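Managing Shared Equipment
Rustberg College, Continuing Education
Notes for Session 4: Keep it, fix it, or replace it
Revised July 2026

I've cleaned these up from what I said in class, so they still wander a bit. If you missed the session, read them with the worksheet next to you. If you were there, skip to the part on scrap value, where I got the sign wrong on the board and half of you copied it down.

Last time we left off with a question I never properly answered. You own a thing. It cost real money, it still more or less works, and somebody in your office wants a new one. How do you decide?

Most places decide by mood. The budget has money left in October, so everything gets replaced, or the budget is gone and the thing stays another year with tape on it. I've worked in both kinds of office and I'd like you to work in neither.

Let's start with what it cost. Say you paid 2000 dollars for a desktop workstation. That money is gone. It doesn't come back if you keep the machine, and it doesn't come back if you throw the machine out a window. So when you're choosing between a repair and a replacement, the price you paid long ago shouldn't be in the math at all. I know it feels wrong to leave it out! People will say "but we spent so much on it" and mean it as a reason to keep going. It's a sunk cost, and it gets a zero on the worksheet.

What does belong in the math is everything still ahead of you: the repair bill, the time people lose while the thing is down, the running costs, what you could sell it for today, and what you could sell it for later. Put the same list next to the new machine and compare.

Now the part everybody mixes up, the books. Your accountant spreads the purchase price over a set number of years. If we use seven years for our workstation and assume it's worth nothing at the end, each year takes a little under 286 dollars. That's straight-line depreciation, and it's a perfectly good way to report costs. It says very little about whether the processor, the fans or the power supply have another year in them. 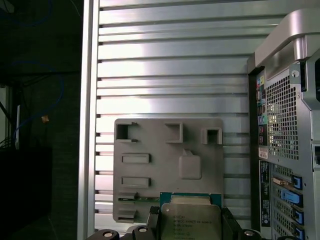 One of you asked at this point whether a fully depreciated machine ought to be retired anyway, just to keep the records tidy, and said that was the rule at her last job. I've heard that rule too, and I don't care for it. Zero on the books means you've finished counting the cost. The machine may be in lovely shape. Keep it on the inventory list at zero and let it earn its keep. (Do check your own rules on insured value, though, because a zero on the books can cause trouble after a theft.)

Back to repairs. I like to set a ceiling before anything breaks, when everyone is calm. For our workstation we settled on up to 325 dollars in a single repair. Over that, it goes to a meeting. Under that, the person in charge just gets it done. You can argue about the amount, and you did, loudly, but having an amount at all saves a surprising number of emails.

A ceiling has one weak spot, and it's the string of small repairs. Each one slips in under the limit and the total would have bought you something new. So keep a running total per item. It can be a column in a spreadsheet. The school district in Uvstead uses a tracking sheet called Perno, which is ugly and does the job — one row per item, one column for money spent since purchase, and a note field that people really do fill in. Their list had 964 items on it the last time I saw it, and the total column was the only one anybody sorted by.

Then scrap value, where I owe you a correction. What you can get for the old item today goes on the "replace" side as money coming IN. I wrote it as a cost. If you sell the old workstation, that makes replacing cheaper, so subtract it from the price of the new one. If you keep the old one, put whatever you expect to get for it later on the "keep" side, also as money in. It'll be a smaller number, and quite often it's nothing.

Parts muddy this in a good way. A dead machine may have a processor or memory that fits another machine you own, and then the scrap value to you is higher than what a buyer would pay. Only count it if you have a use for the part this year. I have a closet that proves my point.

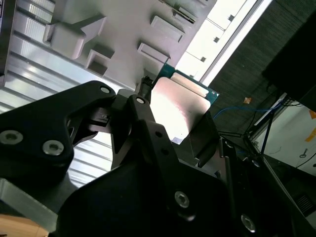 WORKSHEET 4: THE MAZANDARANI PRINT SHOP

The shop has a paper cutter, a delivery van and a front desk computer, all old, all complained about. The costs are on the back of your sheet.

Part 1. For each item, cross out every number that's already spent. There's at least one hiding in the van section.

Part 2. Fill in the "keep" and "replace" columns. Use the corrected sign for scrap value, please.

Part 3. Set a repair ceiling for each item and write a couple of sentences defending it. I don't mind what number you choose, but "it felt right" won't get full marks.

Part 4. The owner wants to replace all of it at once to get a bulk discount from one dealer. Look at your columns again and decide how big the discount would have to be before you'd agree. Watch the paper cutter here. It's the item people get wrong, usually by forgetting that the shop has to send work out while it's in for repair.

Bring your sheet to Session 5. We'll start with the van and then move on to leasing, so read the lease terms at the end of the packet first — the small print too.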